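Éloge du tiroir à bazar

Ma grand-mère gardait dans sa cuisine un tiroir qui ne s'ouvrait qu'à moitié. Il fallait glisser la main à plat par la fente, appuyer sur quelque chose de mou (une pelote de ficelle, en général) et tirer en même temps de l'autre main, et alors seulement le tiroir cédait avec un soupir. On y trouvait des bougies d'anniversaire déjà soufflées, un tournevis sans manche, des élastiques de bottes de radis, trois carnets de tickets de tombola et la notice d'un mixeur Zodico qui avait rendu l'âme avant ma naissance. Je n'ai jamais été aussi heureuse, enfant, qu'assise par terre avec ce tiroir sur les genoux.

Je repense beaucoup à elle depuis que ma voisine Concetta Bassi m'a prêté, avec les meilleures intentions du monde, un livre sur le rangement. Concetta est une femme d'ordre, ses torchons sont pliés en trois et ses épices classées par alphabet, et je l'aime tendrement. Le livre, lui, m'a mise de mauvaise humeur dès la page 20. On y explique que chaque objet de la maison doit avoir une place et un usage, que ce qui n'a pas servi depuis un an ne servira plus, et que le tiroir à bazar est l'aveu d'un esprit encombré. J'ai refermé le livre et je suis allée ouvrir le mien, de tiroir, un peu pour me consoler.

Je voudrais prendre ici sa défense. Je sais bien qu'il y a des causes plus urgentes, mais celle-ci me tient à cœur et je ne vois pas grand monde pour la plaider.

D'abord, le tiroir à bazar rend service. Mon amie Rakiya Abubakar, qui a déménagé au printemps dernier dans un appartement de Dreddale où tout est encastré, lisse et blanc, m'a appelée un soir parce qu'il lui fallait une punaise. Une seule punaise ! Elle avait fait le tour de ses placards, de ses boîtes étiquetées, de ses jolis casiers en feutre, et rien. J'ai traversé la ville en bus avec une punaise dans une boîte d'allumettes et nous avons fini par dîner ensemble, si bien que je ne peux même pas dire que son appartement trop bien rangé nous ait fait du tort. Mais enfin, chez moi, la punaise était là, à sa place qui n'en est pas une, entre le mètre ruban et un bouton de manteau.

Ensuite, et c'est un argument auquel je tiens davantage, le tiroir à bazar a de la mémoire. Un classeur ne contient que ce qu'on a décidé d'y mettre, alors que le tiroir garde ce qu'on n'a pas eu le cœur de jeter, et c'est une tout autre histoire de la famille qui s'y raconte. Quand ma mère a vidé la maison, elle a jeté sans ciller des piles de relevés bancaires, puis elle est restée une bonne heure devant une clé rouillée dont plus personne ne savait ce qu'elle ouvrait. La clé est chez moi maintenant. Je ne sais toujours pas ce qu'elle ouvre, et j'ai cessé de le demander.

On me répondra que tout cela prend de la place, attire la poussière et fait perdre du temps. C'est vrai, et je l'accorde volontiers. J'ai cherché l'autre jour un rouleau de scotch pendant toute la durée d'une émission de radio, et je ne l'ai pas trouvé. J'ai trouvé en revanche une carte postale de Borghild Lindqvist, ma correspondante de lycée, à qui je n'avais pas écrit depuis des années - et je lui ai écrit le soir même, quatre pages, avec un stylo qui venait lui aussi du tiroir et qui fuyait un peu.
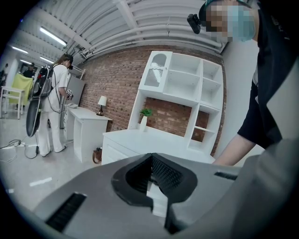
Il faut dire aussi un mot de l'argent, parce que l'ordre coûte cher. Les séparateurs, les boîtes gigognes, les petits plateaux à compartiments qu'on vend chez Skuditz finissent par faire une somme. Un collègue, Ebuka Tamuno, m'a avoué avoir dépensé environ 200 euros pour organiser une seule commode. Il en était content, d'ailleurs, il m'a montré les compartiments un par un avec une fierté qui m'a attendrie. Puis il a ouvert le tiroir du bas, plus vite, et l'a refermé aussitôt. J'avais eu le temps de voir des piles, des câbles et une moitié de paire de lacets. Nous n'en avons pas parlé, mais je l'ai trouvé encore plus sympathique.

Je ne demande pas qu'on vive dans le désordre. Que les papiers soient rangés, que les couteaux soient avec les couteaux, et que les médicaments soient hors de portée des petits, j'en suis tout à fait d'accord. Je demande un tiroir, un seul par maison, où l'on ait le droit de poser les choses sans avoir à répondre d'elles. Les enfants y apprendront à fouiller, les invités n'auront pas à l'ouvrir, et le jour où il manquera une bougie, un bout de ficelle ou une rondelle de la bonne taille, on saura au moins où commencer à chercher.

J'ai rendu son livre à Concetta la semaine dernière, avec un pot de confiture. Elle m'a demandé si j'avais un élastique pour tenir le couvercle en tissu. J'en avais toute une poignée.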